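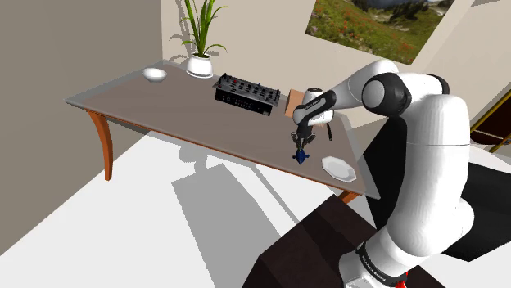
Simulated arm with the gripper low over the tabletop.

Hi Orathai, here's where the Dauda money went in November. The short version is that we lost the month to drops. We ran 2397 simulated pick-and-place trials, and in 105 of them the gripper opened before it was told to. Lawal spent days blaming the friction settings (so did I!) and we were both wrong. Jacinto found it — a timeout in the Brovau grasp controller that treats a slow reading as a release command.

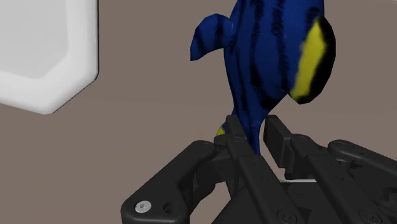
Wrist view, toy fish between the fingers.

The tapered shapes were the worst of the lot, so those get retested first. I've asked for 8 more days on the Grimville cluster, and Rocío is writing up the fault for the safety log. Nothing runs on the real arm until she signs off.

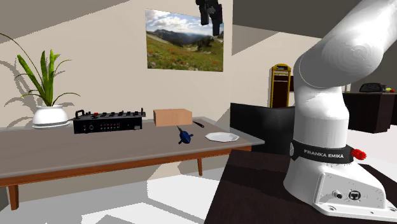 Will the fix push back the hardware demo?
It moves to the new year, after 500 clean trials in a row with the patched controller.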